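Suture cell: needle driver tip light and wrist camera setup, post yours!

Clindance Forums > Bench Robots > Setup and Maintenance
Started 2024-11-28
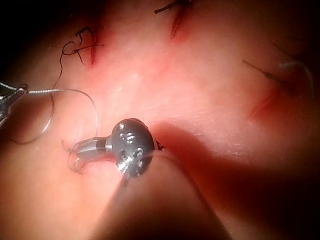

First post: tips wanted

driverdeck
Posts: 71

So happy with how this cell is coming along! It's a two-arm bench setup, Rullton arms on a Warkeo base, and we run suturing practice on tissue with it. The needle driver is the dark round tip low in the middle, with the curved needle just left of it, and the silver jaw over on the left has the gray thread. The black sutures are spaced across the upper half. I love how the thread throws its own little shadow, it really helps when you're judging slack.

Two things I'm still working on. First, light: bright in the center, nearly black in the corners. Second, the driver wrist gets stiff after 40 passes or so if I skip the flush. Currently I flush both wrists with warm water, blow them out, then one drop of instrument oil per joint. What's everybody else doing?

Replies

loopstitch
Posts: 35

Oh nice, that's a great close view of the needle! For the light, turn the ring down and add a side lamp on the left, low. My corners came right up, and the glare on moist tissue got better too.

Your flush sounds fine, but do it with the wrist moving. Run it through full bend both ways while the water goes in (slowly!) and you'll see gunk come out that a still flush leaves behind.

pinchvalve

Have to disagree on the side lamp. You've already got a big soft shadow from the shaft coming in at lower right, and a low lamp on the left is going to make that side darker. I'd move the ring forward a few millimeters first and leave everything else alone.

loopstitch

Depends on the shaft angle. Mine comes in steeper. But sure, moving the ring costs nothing, try that one first.

hayesbench

We run the same base at the Hayes shop and I'd look at cable tension before blaming the flush. Ours felt stiff last January and we oiled it for weeks like fools. One drive cable was over-tight. Power off, arm parked, back the tensioner off 3 clicks, home it again and feel the wrist by hand. Then redo your jaw zero or the grip will be off.

driverdeck

Ooh, I haven't touched the tensioner since I built it! Doing the ring first, then the cables. Should I redo the camera offset too?

hayesbench

Only if you move the camera bracket. Jaw zero, yes, every time.

pinchvalve

Clean the lens while you're in there. And post another one with the ring moved, I want to see those corners!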